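Scissors down, points away: a workshop technician on table layout

The technician who looks after the small-tools benches at Isstead has spent most of the past year on a subject that takes up two pages of the site handbook: how hand tools should lie on a shared table. The benches serve a sample-making room run by Grato, where card, foam and light fabric are cut by hand before anything goes to the larger cutters. The technician asked not to be named and preferred to talk about the tables.

"The handbook gave a drawing of a tool board and left it there," the technician said. "Boards are fine for storage. They say nothing for the twenty minutes when a pair of scissors is out and in use, and that is when it gets lost under something."

The current rule for scissors is short. They go down flat with the blades closed and pointing to the far side of the table, so that the handles are on the user's side. A hand coming in from the near edge meets plastic before it meets metal. The rule applies to left-handed and right-handed users alike.

"People ask about turning them sideways, along the grain. We tried it. On a bench shared from both ends, sideways means the points face somebody. Pointing away means they face the middle of the table, where there should be nothing."

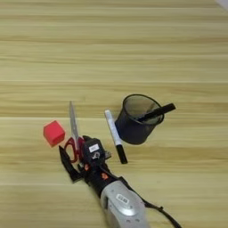
Scissors with red handles and a red foam cube, Isstead bench.

The foam cube is a test piece. It is small enough to be trimmed with hand scissors, and it stays beside them on the table during a layout check. Red was chosen for the stock after an earlier batch in a sand colour proved hard to find on pale wood. The technician keeps the order number for the change, 3395, written inside the cover of the bench log.

"Sand on beech, sand on ash, sand on pine, it's all the same problem. You put a block down and then you pat the table looking for it. Red you can find from the doorway."

The same reasoning was applied to handles. Grato had been buying scissors with grips in several colours, according to whatever the supplier had in stock. Red is now the only colour accepted for the benches, and the other pairs have been moved to the packing area. The technician does not claim that red handles cut any better.

The table tops were a separate decision. Isstead had the choice of a plain grey surface or a wood-grain one with the pattern running from left to right. The technician argued for the grain, on the grounds that it gives users a line to work to.

"If the grain runs across and the blades point up the table, you can see at a glance whether a tool is square or has been knocked. With plain grey you have nothing to judge it by. I would still take grey for gluing, as it wipes down better."

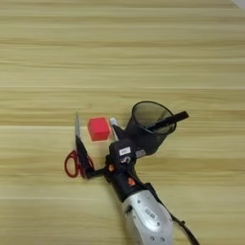 Finger loops at the lower end, blades towards the far side. The upper half of the table is kept clear.

Clear space is the part of the layout that meets most resistance. The far half of each top is to be left free for laying out sheets, and tools stay in the near half. Users tend to spread out over the course of a morning, and by Wednesday, which is the busiest day in the room, the far half has usually become a shelf.

The bench log records each time a tool is found outside the near half. It held 1364 entries when the technician last closed a volume. Of those, 340 were for marker pens.

"Pens roll. That accounts for a good share of it. The rest is that nobody regards a pen as a tool, so they don't think the rule covers it. It does. A pen goes beside the scissors with its cap on, and it goes back there after every mark."

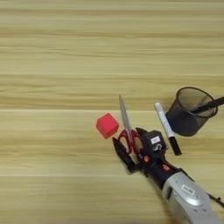
Cube to the left of the scissors, marker pen to the right.

Asked whether the order matters, the technician said that it does, though less than having one. The block is placed on the left, the scissors next to it, and the pen on the right. A version with the pen on the left was used for 30 days and dropped when users kept reaching across the blades for it.

Masilela, which shares the building, has taken up the scissors rule and left out the rest. Flirnuna asked for a copy of the layout sheet in April and has been sent one. The technician is now rewriting the handbook pages and expects to leave the tool board drawing in, with a note underneath stating that it applies to storage only.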